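# About us

Hello, and thanks for clicking on the least clicked page of the whole site (I checked). I'm the one who answers the emails, sorts the bricks and writes the labels, so if you've had a parcel from Söderlund Bricks the handwriting on it was mine. Sorry about the sevens.

We sell second-hand plastic building bricks, sorted by colour and shape, to schools, clubs, grandparents and grown-ups who ought to be getting on with something else. I started the shop with Halvard Dahlgren after we both bid on the same job lot at an auction and ended up splitting it in the car park. It was nearly 80 kilos, all in old potato sacks, and it took us until April to get to the bottom of it. By then we'd had so many people asking for odd bits that we put a list online, and the list turned into this.

## What we do all day

Sorting, mostly! Everything gets washed in net bags, dried on racks and tipped out for a first go by colour. Then it's done again by shape, and that's the slow part. There are 488 drawers along the back wall and I know most of them by feel. Drawer 49 sticks. Gøran Boström built the drawers for us and says it doesn't stick, but he isn't the one pulling it.

Halvard does the washing and the posting. I do the sorting and the website, and Gøran comes in whenever something needs sawing, then stays for coffee and starts building a bridge out of whatever I've just finished putting in order.

Cracked bricks and chewed bricks don't get sold. They go into the Ostby box, which is named after the street where we had our first unit, and once it's full we give the lot to an art teacher who melts down her patience making mosaics with year four.

## Sets and mixed bags

- **The Fisow bag** — one colour, all shapes, 990 grams. Good for topping up a classroom box.
- **The Tavolach bag** — one shape, all colours. Good for patterns, counting and long walls.
- **Odds and ends** — tell us what you're missing and I'll go and look. I like this sort of order best, so please don't feel you're being a nuisance.

We don't do complete boxed sets, and I can't tell you what your old collection in the loft is worth. I can tell you whether we'd like to buy it, though. Send a photo and a rough weight and I'll get back to you, usually in the evening when the kettle's on.

## Coming to see us

You're very welcome to visit, just email first so one of us is in. Bring children if you have them. There's a low shelf of bricks that anyone can play with, and they don't have to be put back by colour — I'll only redo it anyway.

Red is the colour we get asked for more than any other, and it's the one I always seem to be running low on. People want it for roofs, fire engines and post boxes, and a good many just want the plain little two-stud pieces, like the one lying off to the right on the pale wooden table. If you've got a tub of them going spare, do please get in touch and we'll happily make you an offer.

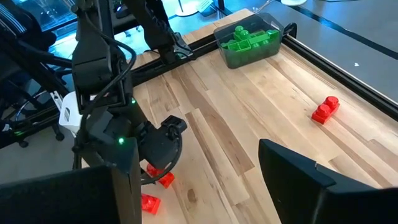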